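We use cookies to remember your preferences and to count visits to this blog. By continuing to read, you accept their use. Manage settings | Accept

Notes towards a house standard for glove-recorded demonstrations

Over the past several months I have been asked, by colleagues in two separate organisations, to set down the practices that ought to govern the recording of manual tasks with sensor gloves. The request is reasonable. Robot safety has a mature body of standards behind it, and an integrator who wishes to install an arm in a packing hall knows which documents to consult. The person who sits at a table and folds, wipes or sprays so that an arm may later do the same has considerably less to rely upon.

What follows is the position I have reached, written with the Derarus working draft beside me. It reflects my own views and does not bind Derarus or any of its clients. Readers familiar with the earlier Lurnura guideline will recognise the structure, although I have departed from it on cable management and on the length of sessions.

The first principle is that a recording session is work, and the wearer is a worker. The employer's ordinary duties in respect of posture, breaks, lighting and hazardous substances apply in full. A site should not treat demonstrators as test equipment, nor should it describe them in its paperwork as "operators" if they have no authority to stop a session. Under the draft, any wearer may stop at any time by lowering the hand and saying so. No explanation is required, and the partial recording is retained or discarded at the wearer's election.

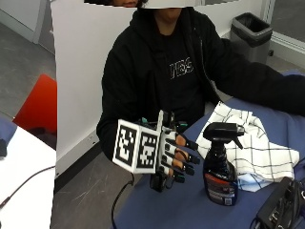

Posted by Karlijn Schouten
Filed under: Standards, Workplace practice
December

Cables deserve the most attention. A glove with a tethered lead places a line between the wearer's wrist and the floor, and the draft is specific on how that line should run. It should leave the glove on the underside, fall clear of the table edge, and have sufficient slack for full extension of the arm. Where it reaches the floor it should be routed away from the wearer's feet and from any walkway. I would add a requirement for a breakaway connector, which the Lurnura text leaves as a recommendation. A wearer who stands up abruptly should part company with the equipment without injury to either.

Fiducial markers are the second matter. A marker cube on the back of the hand is only useful while its faces remain legible to the cameras. Faces should be inspected for scuffs and lifting corners before each session and replaced as a set. Our practice at Van Beek was to retire a cube after 60 sessions regardless of appearance, and I have seen no cause to revise that figure. Sleeves are to be kept behind the mount. Loose cuffs are a frequent source of lost tracking, and the remedy takes a moment.

Fit is the third. Fingertip caps and straps should hold without blanching the skin. The draft asks for a check at the start and again after 11 minutes, an oddly precise interval that originated in a pilot and has survived three rounds of comment. I have stopped objecting to it.

On household products, the draft is firmer than I had expected, and I support it. Any spray bottle used on the table should retain its original label, and its contents should correspond to that label. If a container has been rinsed and refilled with water for recording purposes, this should be written in the session log and marked on the bottle itself. Cloths and towels are to be laundered on a fixed schedule. Electrical equipment must be kept out of the path of the spray, and where a powered unit shares the table with liquids, the nozzle should be directed away from it throughout the task.

The remaining provisions concern privacy. Recordings should exclude or mask the wearer's face wherever the task permits, and this should be confirmed before a file leaves the site. Wasumine, which holds an archive of more than 1,000 hours, applies masking at the point of capture – a sound approach, in my view, as it removes the temptation to defer the matter. Names should be held apart from the recordings, and consent should state plainly whether the material may be passed to third parties.

Session length is unsettled. The draft permits 70 minutes with one break. I have proposed a shorter limit for tasks performed with a raised forearm, and the drafting group will return to the question once the written comments have been collated. Colleagues wishing to comment on that clause should cite its paragraph number, as the numbering has changed since the previous version.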